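Section 2: Fitting and looking after your Zireo crocheted cover

Zundusby Yarn Goods - Zireo cover, style 2488
Sheet updated Jan 10, 2025

Your cover is finished, blocked and ready for its first jar! This section takes you through fitting it, rolling the rim, and the washing and drying that will keep those lovely bumps plump for years. If you bought the make-it-yourself kit, finish Section 1 first and weave in every last end before you start here.

What you need
The cover
A straight-sided jar, tin or plastic pot, clean and dry
A blunt darning needle
A soft towel
Wool wash (any gentle one will do)

Fitting the cover

1. Check your jar for chips and rough spots by running a dry cloth over it. If the cloth catches, the yarn will too, so pick another jar.

2. Turn the cover right side out. The bumpy side faces the world. Push your fist gently down to the bottom and open your fingers to round out the base.

3. Gather the cover in both hands the way you would a sock, right down to the base, and set the jar inside.

4. Ease the sides up a little at a time, turning the jar as you go. Go slowly the first time - a new cover is always snug and it loosens nicely after a few days of use.

5. Line up the colour change. On the shaded covers the bands should run level all the way around. If one side sits higher, pinch the fabric just below the shift and tug it down.

6. Let the top edge roll outward by itself. It wants to curl, and a soft fat roll looks much better than a folded one. Tuck the tag inside or leave it peeking out over the rim, whichever you like.

Note: A cover with nothing inside it can stand up too. Pat it into a cylinder and roll the rim evenly. The rim does a lot of the work of holding the top open, and a lopsided one will make the whole thing lean.

Grey rim running down to purple, with the tag showing:
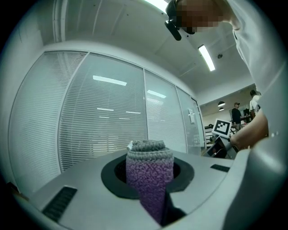
Can I put the cover in the washing machine?

Hand washing is best. A machine cycle can flatten the bumps and pull the base out of shape, even on the wool setting and even inside a mesh bag.

CAUTION: Do not use the cover on anything hot. It is not a pot holder or a tea cosy. Keep it well away from candles, including the battery kind if they warm up in use.

Washing and drying

1. Take the jar out. Fill a basin with cool water and add a small squirt of wool wash.

2. Push the cover under and leave it to soak. No rubbing, no wringing. Deep shades such as purple may let go of a bit of colour in the first wash, so wash it alone.

3. Rinse in cool water, then lift it out with both hands under the base.

4. Roll it up in the towel and press firmly.

5. Stand it on a dry towel and shape it with your fingers, working from the base up. This is the fun part - the texture springs back as you pat it! Leave it out of direct sun until it is dry right through.

CAUTION: Never hang a wet cover by the rim or the tag. The weight of the water will stretch it.

If a stitch snags

Don't cut the loop. Turn the cover inside out, catch the loop with the blunt needle and draw it through to the wrong side. Then stretch the fabric gently in both directions and the slack will share itself out among the neighbouring stitches.

Spare yarn

Matching yarn comes in small twists under part 743. Ask for the Gencombe shade card if you can't tell which grey you have. The new colours join the card in April.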